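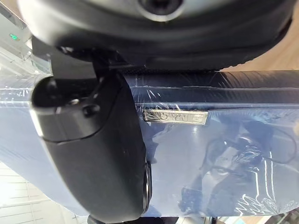
How long can a painted hard case stay in clear stretch film before the film marks the finish?

Three to six months indoors is a safe limit for cured paint, if the film goes on at low tension and nothing is stacked on it. Past that, put a layer of paper or foam between the paint and the film.

---

# Stretch film directly on finished surfaces: storage time, badges, corners

*Nonduvach Packing & Storage Board > Materials > Films and Wraps*

**dockplate** wrote:

I split this off from the pallet thread because it was getting buried. The short version above is from the old FAQ and I'd like to know if people still agree with it.

My situation: 113 rectangular cases, dark navy, smooth painted shell, small rectangular metal badge on the front. They go into a dry room in November and come out whenever the customer wants them. No cartons. The customer wants them individually wrapped in clear film so the color and the badge can be seen on the shelf without opening anything.

Film is Vitale clear hand wrap, cast. Paint is a two-part, fully cured. The badges are riveted.

What I want to know:

- is direct contact acceptable or do I need an interleaf
- what to do at the badge, where the film stands off the surface
- whether wrinkles along the top edge are cosmetic or will print into the paint

---

**halfhitch_44** wrote:

Direct contact is fine for cured two-part. Where people get into trouble is air-dry enamel that was sprayed the week before. Solvent is still leaving the paint, the film slows it down, and you get a dull patch in the shape of every wrinkle.

Do a thumbnail test on an inside edge. If you can dent it, wait.

At the badge, leave it alone. A low badge under film makes a small tent. It holds air, and air does nothing to paint.

---

**greaseproof** wrote:

I don't agree that the tent is harmless. Any moisture shut in with the case will collect where there is open space, and the open space is at the badge. If the badge is bare steel or thin plating you will see a brown line at its lower edge by spring.

I put a square of acid-free tissue over each badge before wrapping. It costs almost nothing. You can't read the badge through it, so in your case you'd need a label on the outside.

---

**dockplate** wrote:

The tissue won't get past the customer. Visible badge is in the purchase order. I don't know the base metal either, it's silver-colored and that is all I have on it. I'll ask.

---

**quoin** wrote:

Ask whether it's lacquered too. Lacquered badges do all right under film. Polished bare ones don't.

On the wrinkles: they come from too much tension over an edge with too little width of film behind it. The film necks in, bunches along the edge, and you get a tight crinkled band with flat film below it. Flat part is fine. The band is under several times the pressure. On cured paint it's cosmetic for months. On soft paint it prints.

To avoid it, overlap the edge by at least a third of the roll width and let the tension off as you cross the corner. Most people pull harder at the corner, so this takes a few cases to get used to.

---

**halfhitch_44** wrote:

Agree with all of that except the third. With a narrow hand roll a third of the width isn't much. Go half.

---

**palletjockey** wrote:

Why not bag them? Clear poly bag, fold the end, tape. No tension, no wrinkles, badge visible. We stopped using stretch film on anything with a finish.

---

**dockplate** wrote:

Looked at bags. Objections so far:

1. Bags slide on each other. These stack two high.
2. A loose bag shows scuffs from the inside, because the case moves in it.
3. The customer's sample was film wrapped and they signed off on the sample.

Number 3 is the one that decides it.

---

**palletjockey** wrote:

1 is solved with a sheet of non-slip paper between layers. 2 I have never seen on cured paint. 3, fair enough.

---

**greaseproof** wrote:

2 does happen. Grit in the bag, vibration in the truck, and you get fine circular scratches. They show up badly on dark blue and black. Film holds still against the surface, so if the surface was clean when it was wrapped, nothing rubs.

Which brings up cleaning. Nobody in this thread has mentioned it yet. Wipe with a barely damp microfiber, then a dry one, then leave it open for an hour before wrapping. Dust under tight film is worse than dust in a bag. Check it with a lamp held low to one side. From straight on you'll miss most of it, and once the film is on, the glare off the plastic hides the rest.

---

**quoin** wrote:

Seconding the low lamp. Clear film over a dark gloss makes inspection difficult. Every stretch mark throws its own highlight, and where the light hits flat the color looks washed out, so people reject good cases for "fading" that is only reflection. Tell receiving to look from two angles before they write anything up. We had 219 units flagged on one delivery and cut open a good part of them before someone moved the light.

---

**dockplate** wrote:

How many were bad?

---

**quoin** wrote:

2. Both had real scratches, both from before wrapping.

---

**tarewt** wrote:

Different point. Check which side of the film is tacky. Some hand wraps are cling one side only. Put the cling side out against the next layer and the non-cling side to the paint. The tackifier is what leaves the haze people blame on "plasticizer." Polyethylene stretch film generally has no plasticizer in it. That problem belongs to vinyl.

---

**halfhitch_44** wrote:

If it's one-sided cling with the cling out, his stacked cases will stick to each other.

---

**tarewt** wrote:

Then a sheet of kraft between layers. He needs one anyway for the pressure.

---

**dockplate** wrote:

Confirmed with the supplier that my Vitale roll is cling both sides, so that's settled for this job. Kraft between layers either way.

Also heard back on the badges. They're stainless, no lacquer, riveted through with aluminum rivets. Cases are made by Wostholm, and their own storage note says "wrap or cover, keep dry" and nothing else.

---

**greaseproof** wrote:

Stainless changes my answer. Skip the tissue. I'd still put a desiccant sachet inside each case, and I'd keep the room under 55% humidity if you have any control over it.

---

**quoin** wrote:

Sachet inside does nothing for the outside of the shell, which is where the film is.

---

**greaseproof** wrote:

It's for the lining and the hinges. I didn't say it was for the paint. Room humidity is for the paint.

---

**palletjockey** wrote:

How are you keeping track of what was wrapped when? If the limit is six months you need a date on each one.

---

**dockplate** wrote:

Viser sheet, one row per case, wrap date and shelf position. Label goes on the short end over the film. I've had adhesive come through a badly lapped seam before, so the label goes on a double layer only.

---

**halfhitch_44** wrote:

Good. Also write down the roll. We ran 1109 wrapped panels one year and the only hazing was on those from a single roll. Without roll numbers we'd have opened all of them.

---

**dockplate** wrote:

Didn't have a roll column. Adding it.

Where I've landed, for anyone searching later:

| Item | Decision |
|---|---|
| Interleaf on paint | None up to six months, tissue after that |
| Badge | Film straight over, no padding |
| Edges | Half-width overlap, tension off at corners |
| Between layers | Kraft sheet |
| Cleaning | Damp, dry, open for an hour, low lamp |
| Label | Short end, double film |
| Record | Wrap date, shelf, roll number |

---

**tarewt** wrote:

I'd interleaf from the start if there is any chance they go past six months. Rewrapping 113 cases takes around three days for one person. Tissue on the first pass adds a few hours.

---

**dockplate** wrote:

Tissue covers the color, and the color has to be visible. Same problem as the badge.

---

**tarewt** wrote:

Clear polypropylene sheet, then. Not tacky, you can see through it, comes on a roll. Cut it short around the badge.

---

**quoin** wrote:

Two clear layers will double the reflections. Receiving will love that.

---

**dockplate** wrote:

I'll do four with the polypropylene and four without, leave them on the top shelf, and open them at three months. Will post under this thread.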